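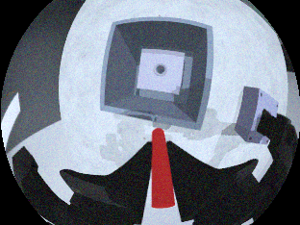 Patching a 4-year-old who keeps pulling the patch off

Posted in Children's Eye Health

My son was told in February that he has amblyopia in his left eye. He got glasses and we were told to patch the right eye for 2 hours a day. The glasses are fine, he puts them on himself in the morning. The patch is a different story. He has it off within minutes, and when I put it back he cries until it peels off anyway. The skin next to his nose is getting red from the adhesive.

We have tried stickers, the tablet, and doing it at breakfast. On Saturday we got 40 minutes in total, in pieces. His next check is in 7 weeks and I am worried we will have nothing to show for it. Do the pieces count? Would a cloth patch that slides over the glasses be easier on him? And has anyone been offered drops instead?

Posted by Grosorden

skodonum_mom
7 replies to this thread

We went through this with our daughter at the same age. The pieces did count for us. Our orthoptist told us to write down every stretch and add them up at the end of the day, and she wanted to see the sheet even when the numbers were bad. Please don't wait for the check if it is going this poorly. Call the clinic and say how much he is really wearing it. They moved our appointment up and changed the plan.

For the skin: we put the patch on the back of a hand a few times first so it was less sticky, and we took it off in the bath with warm water. We also turned it a little each day so the edge did not land in the same spot. If the skin is broken, ask before you put another one on.

The cloth kind worked for us at home but she learned to look over the top of it. If he peeks, that time is wasted. Ask them to check the fit with his own glasses on.

What got us over the hump was doing it at the same time every day, right after preschool pickup, with something she had to look at closely. Coloring, beads, a simple puzzle. TV was not as good — she just listened to it. The first two weeks were bad and then it got easier. His sight is weaker with the patch on, so stairs and the playground are better left for later.

Markine

get the ones with dinosaurs on them. my nephew would not wear the plain ones at all

Šindelář

I was offered drops for my son after three months of failed patching. It is atropine, and it goes in the stronger eye to blur it so the other one has to work. Ours was weekends only. It is not right for every child, and it depends on how weak the eye is and on the glasses, so your eye doctor has to decide that.

Things to know before you ask: the pupil stays large for days, bright light bothers him, and he needs a hat outside. Tell the preschool so they don't panic over one big pupil. Wash your hands after you put the drops in, and keep the bottle locked up, it is dangerous if a child swallows it. If he gets a fever, a flushed face or seems confused, stop and call a doctor right away.

It took the fight out of our house. His vision came up slowly on both methods, and we still have checks now that he is 6 — he wears the glasses full time and no patch.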